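Filed under: Home & Habits, Robots
Posted in June by Noémie Deschamps
Last updated: Monday, 7:40 p.m.

My sister-in-law sent me another one of those videos last week, the kind where a robot tidies a living room while soft piano music plays, and asked if she could stop teaching her boys to do laundry. I wrote back a much longer answer than she wanted, so the rest of it is going here.

I've been reading about household robots for years, and I do think they're getting better. Vacuuming is pretty much solved if you keep your socks off the floor. Carrying a box down a straight aisle, fine. Minttu Partanen, my old neighbor, works at a warehouse out in Gasdale, and she tells me the carts there drive themselves all day long and only get stuck when a person leaves something silly in the way (usually a person from the day shift, according to her).

But cloth! Cloth is where I start to feel sorry for the engineers. A mug is the same shape on Tuesday as it was the day before. A shirt has never been the same shape twice in its life – it flops, it bunches, it hides its own sleeve underneath itself. You and I find a corner by feel while talking on the phone. A machine with two stiff fingers has to work out which of those wrinkles is an edge and which is only a wrinkle.

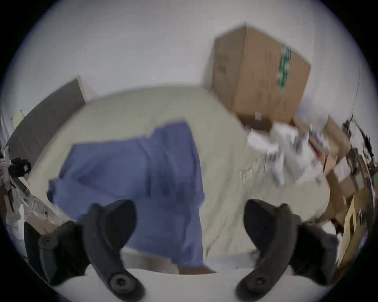 What I'd pay for today

Look at how that blue cloth lies, with one corner hanging down past the table and folds running through the middle, and then all that cardboard and white stuff heaped up on the right. My dining table looks like this most weekends. I'd want a helper that could cope with it as it is, without me clearing up first so the robot can clear up.

So my answer to my sister-in-law was no, keep teaching the boys. I'd happily pay 80 dollars a month for something that folded towels and only towels, and I'd even forgive it for taking all afternoon. Fitted sheets can wait, as I can't do those either.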